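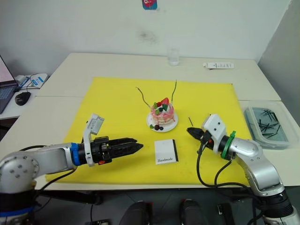
What does the word "handmade" add to the price a buyer will accept? In our data it raised the stated price when no maker was named on the label, and had no measurable effect when one was.

4.2 Wording and stated price

Respondents were recruited in two towns, Brirncombe and Sornent, and each saw one version of the label. The versions differed only in the claim printed on them. Weight, ingredients and date of baking were held constant, and the type size was kept the same throughout. Of the 90 forms returned, 52 came from Brirncombe. Two forms without a stated price were dropped from the price analysis but kept for the recall task in Section 4.4.

Stated prices were skewed to the right in both towns, so we report medians. The ordering of the claims was the same in each town, although the gap between "handmade" and "home baked" was narrower in Sornent. Respondents who said they baked at least once a month gave lower prices under every wording. We did not ask what they meant by baking, and the term may cover anything from bread to packet mixes.

Figure 2. Small white card with the word "Handmade" in a serif type.
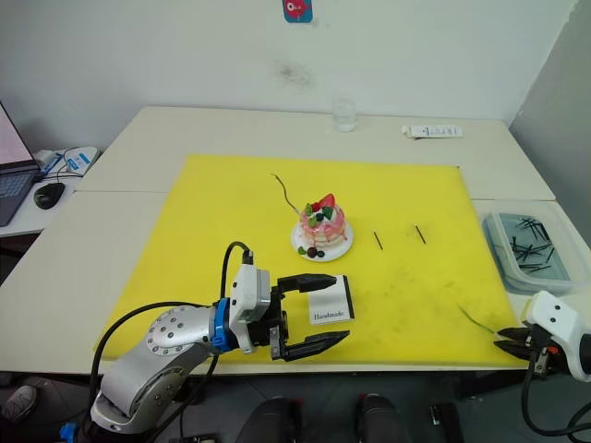

Adi Goh, commenting on an earlier draft, objected that a stated price is a poor guide to what people pay at a till, and that the claim should be tested against sales before any advice is given to bakers. We accept the first point. Sales records were available from one shop only, and its prices changed twice during the period, so the comparison could not be made.
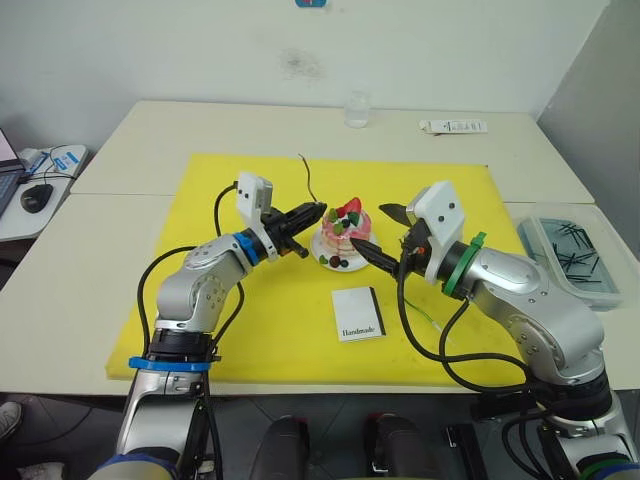

Brirncombe, 26/04/2025. The follow-up round used the same form with one added item, on whether the respondent had noticed the claim at all. Of 21 respondents, 20 completed it. Coding followed the scheme in Appendix B, with disagreements settled by Veronica Pascu. Answers that repeated the claim without comment were coded as noticed. Those that mentioned only taste or freshness were coded as not noticed, even where the price given was high.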